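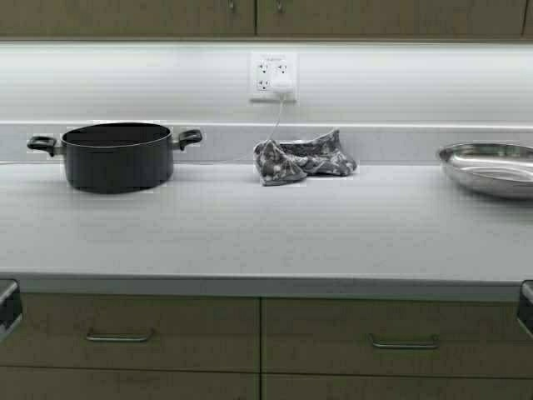
Kitchen Counter Set – equipment and budget notes

README for the shared folder, version 2

These notes belong to the Kitchen Counter Set, a collection of recordings for household manipulation tasks made at the Skakstead site. They cover what we bought, what we rent and what we want to buy in the next period. Training code and annotation rules are in their own folders.

Maintained by Reda Amrani (purchasing) and Hazem Lahlou (recording).

Contents of this folder

budget_current.csv – one line per item, with supplier, price and delivery state
budget_next.csv – the same columns, for planned items only
quotes/ – offers from suppliers, as PDF
props.csv – household objects used on the counter
README.txt – this file

Prices are without tax. Shipping has its own column, so please do not add it to the unit price. In the first version we mixed the two and the totals were wrong until January.

Station

We have two recording stations. Both arms are rented from Vekance, and the rent includes service but not the finger pads. Pads wear out faster than we planned, especially with metal objects, and they must be ordered in full boxes. Please count them as consumables, not as spare parts.

The head cameras are our property. The mounts were made by Rolska after our drawing. If you order another mount, send the drawing again, as they do not keep old files.

Props

Props are normal kitchen things: a black pot with two side handles, a gray patterned cloth, a shallow stainless steel dish and similar. They are cheap, but we ask for a receipt for each one, because a replacement should be the same model when possible. For cloths this is difficult. Shops change the patterns often, so we buy two of each and write the second one in props.csv with state "reserve".

Shiny metal is hard for our depth sensor. Before buying more steel dishes, please talk to Hazem. He is testing if a different sensor solves the problem, and the result will change the camera line in the next budget.

Power

Check the outlets before you plan a new device. Wall outlets over a counter are easy to reach, but the cord then hangs in the work area and behind the objects. We now add a longer cable to each new station budget – a small cost which was forgotten in the first plan.

Planned for the next period

Depth sensor, after the test is finished
Finger pads, quantity still open
Replacement for the Sima controller, if the repair offer is too high
Storage boxes for props

Known gaps

The repair offer for the Sima controller is missing from quotes/. Rental months before the contract change are entered as one sum, and we could not split them.

Changes

Version 2: shipping column added, props moved to their own file.
Version 1: first list.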